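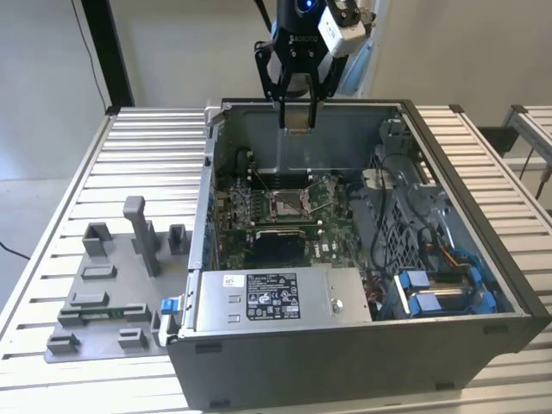
横倒しにしたデスクトップPCの上に下りてきたグリッパ。CPUソケットは空いている

朝9時に来てくださいと言われて9時ちょうどに着いたら、エイェルサレム・カサイさんはもう床にしゃがんでいました。Stilwoodの2階、PC組み替えセルの前です。手には六角レンチ。あいさつもそこそこに「ちょっと待って、この1本だけ締めさせて」。どうぞどうぞ、と私も隣にしゃがみました(腰にくる姿勢ですね、これ)。

今回は、このセルを日ごろどう面倒見ているのか、という話を聞きに来ました。華々しい導入事例の記事は世の中にたくさんあるので、もっと地味なところが知りたかったんです。そう伝えたらカサイさん、すごくうれしそうに「地味な話なら何時間でもできますよ」とのこと。本当に何時間もしてくれました。

セルの仕事は、ふたを外したデスクトップPCにCPUやメモリといった部品を入れたり外したりすること。PCはアルミの台に寝かせて置き、部品はその横の治具プレートで待たせておきます。で、カサイさんいわく、調子が悪いときに最初に疑うのはアームでもグリッパでもなく、この治具のほうだそうです。

「3Dプリントでしょう、これ。うちで刷ってるから直すのも早いんだけど、そのぶん減るのも早いの。部品を差すたびに角がちょっとずつ丸くなって、そうすると部品が寝る。寝た部品をつかみに行くと、つかめちゃうんですよ、これが。つかめちゃって、斜めのまま運んでくる」

つかめないほうがまだいい、と。エラーで止まってくれますもんね。

交換の目安は抜き差し2000回。最初はもっと長く使っていたのが、ある時期から差し込みの失敗がじわじわ増えて、記録をさかのぼったらだいたいそこが境目だったので決めたそうです。プレートごと替えるのかと思ったら、ホルダーを一つずつ外して付け替える方式でした。前はプレートと一体で刷っていて、一か所欠けるだけで全部やり直し。「Radgateの現場がバラで作ってるのを見て、帰りの電車で図面を描き直しました」と笑っていました。 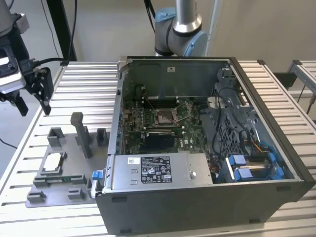

アルミの台の上のPCと、左隣に置いた治具プレート

治具を替えたら、位置の教え直しです。ここで私はてっきり全部の点をやり直すものと思っていたのですが、違いました。プレートの上で触るのは7点だけ。グリッパの先をそっと下ろして、ずれた分をまとめて補正するんだそうです。

「昔は律儀に全部やってたの。夕方までかかって、しかも夕方になるとこっちの目が疲れてるから、最後のほうの点がいちばん怪しい。だったら少なくして、午前中に終わらせたほうがいい」

わかるなあ。私も原稿の後半がいつも怪しいです。

じゃあPCのほうの位置はどうしているのかというと、これが意外と原始的で、最後は手で軽く押してがたつきを見るとのこと。筐体は個体ごとに微妙にゆがんでいるので、台にぴったり付かないものがある。カメラで補正はかかるけれど、ぐらぐらしているものは補正しても押した瞬間に逃げる。「だからまず手で押す。手順書の1行目がそれ」。見せてもらったら、本当に1行目に「手で押す」と書いてありました。

CPUの話になると、カサイさんの早口がさらに加速します。セルの中でいちばん神経を使う部品だそうで、つかむ力の設定は何度いじったかわからないと言っていました。強いと離すときに指先にくっついたように動いて向きがずれる、弱いと運ぶ途中で傾く。いま使っている設定値は200。単位はと聞くと「うちの制御画面の目盛りだから、よそに持っていっても意味ないですよ」とくぎを刺されました。はい、まねしないでください。

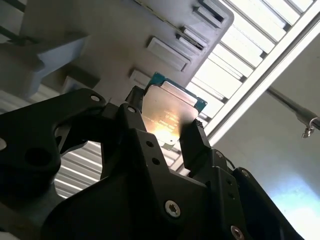 手首側のカメラから。二本の指のあいだにCPU

この手首からの映像が点検にすごく役立つそうです。つかんだ部品の傾きもわかるし、指先の汚れや減りも見える。ただ、部屋の照明が金属のふたに映り込むと印字が読めなくなるのが悩みで、文字を読ませて型番を確認する案は一度あきらめたと言っていました。いまは置き場所で管理しています。ホルダーに入れる人が間違えたら終わりなので、入れる前に声に出して読む、という決まりもあります。セルの前で型番をぶつぶつ唱えている人がいたら、それは正常運転です。

指先のほうは、週の始めにアルコールで拭いて、段差のところに糸くずが残っていないかを見る。拭いたら一度何もつかまずに開閉させて、音を聞く。音ですか?「音です。擦れてるときは開き終わりに、しゅっていうの」。実演してくれましたが、正直なところ口で言う「しゅっ」しか聞き取れませんでした。修業が足りません。

それからケーブル。手首に沿わせた線は、固定が緩んでいるとアームをひねったときに引っ張られます。4月に一度、カメラの映像が途切れ途切れになったことがあって、カサイさんはカメラの故障だと思って取り替えてしまったんだそうです。直らない。ソフトも疑った。直らない。結局コネクタの根元が傷んでいて、姿勢によって接触したりしなかったりしていたとのこと。復旧まで110分、そのうち線を疑ったのは最後の10分だったと、点検ノートにちゃんと自分で書いてありました。隣には赤字で「先に線!!」。以来、予備のケーブルはSkadineの棚から引き出しに移してあります。

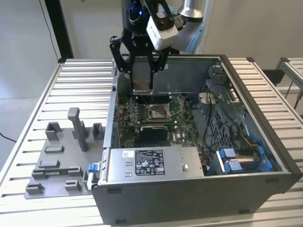

ジャムシド・ザレイさんに言わせると、そのノートこそ直したほうがいいのだそうです。症状と処置は書いてあるのに、そのときアームがどの姿勢だったかが抜けている、線の不具合は姿勢がわからないと再現できないのだから、関節の角度を控える欄をいちばん上に作るべきだ、という意見でした。

これをカサイさんに伝えたら、しばらく黙って「……欄、作ります」。その場で定規を出して線を引き始めたので、私はまたしゃがんで待ちました。

最後に、これから同じようなセルを持つ人に何か一つ、とお願いしてみました。返ってきたのは「ねじに印を付けて」。締めたあと、頭から板にかけてペンで線を引いておけば、緩んだときに線がずれて見える。工具もいらないし、通りがかりに見るだけで済む。Bagheriの講習で教わって、その日のうちに台の脚から始めたそうです。

ちなみに朝締めていた1本は、その線がずれていたねじでした。ペンのインクが出なくて、カサイさんは引き出しを三つ開けていました。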